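Covering a workbench with kraft paper, and other garage habits

I've been refinishing small furniture in my garage for long enough to have ruined two good benchtops, so most of what I know about keeping a work surface decent I learned by scraping glue off one. A few readers asked how I set things up before a messy project, and I kept promising to write it down. So, finally!

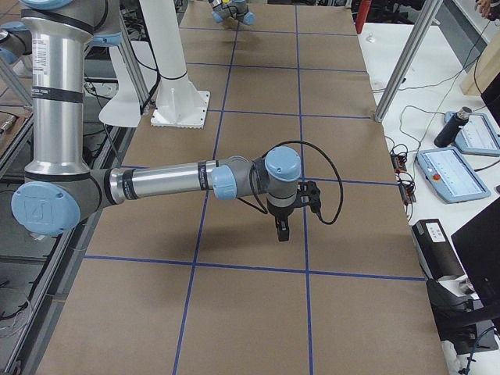
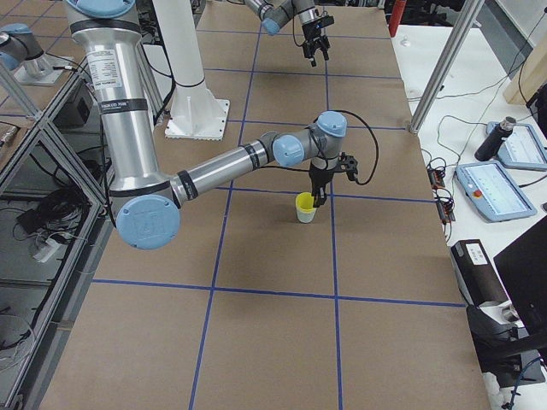 My own bench is a solid old door on a pair of Stallano trestles, and the first thing I do before any gluing or painting is cover it. I used newspaper for years and I can't recommend it, because the ink comes off on anything pale and the sheets slide all over the place. Brown kraft paper on a roll is so much nicer. It lies flat, it takes a pencil line, and you can scribble measurements right on it (I do, constantly, and then I have to tear the corner off and keep it). Tape is what makes the difference, though. Run strips of blue tape lengthwise and crosswise over the paper, like on the table in the photos, and you get a grid of panels to work in. I keep hardware in one panel, the piece I'm painting in another, and the wet brushes as far from my elbow as I can get them.

Press the tape down with the edge of an old gift card, especially where two strips cross. If a corner lifts, your sleeve will find it. I pull the paper tight as I go and fold it under the front edge, then tape it from below so there's nothing to snag on.

Scuffs and smudges don't bother me. I leave a sheet on until it tears or until there's a real lump of dried glue on it, and then it goes under the car to catch drips.

About sandpaper, since I get asked: for an old painted chair I start coarse and work up, and I never bother going finer than 900, even on a tabletop I'm showing off. I have a pack of 2000 that I bought in a burst of enthusiasm and have used exactly once, on a scratched plastic lamp base. It came up beautifully, so I suppose it earned its drawer space.

Wood glue: squeeze less than you think. I use Fekix, the yellow one, and I stand the bottle upside down in a mug so it's ready to go. A damp rag gets the squeeze-out while it's fresh. If you miss some, wait until it turns rubbery and lift it with a plastic scraper.

Clamps live on a rail over the bench now. I had 6 of the little Barbu spring clamps loose in a bucket, and every single time I wanted one it was hooked onto three others. A strip of scrap wood screwed to the wall fixed that in ten minutes.

Last one for today. Wrap your paint brushes in foil between coats and put them in the fridge! They'll keep overnight, at least with water-based paint, and you can skip one round of washing up. Just tell whoever else uses the fridge. Next time I'll get into drawer runners and candle wax, and that squeaky nightstand I've been putting off since June.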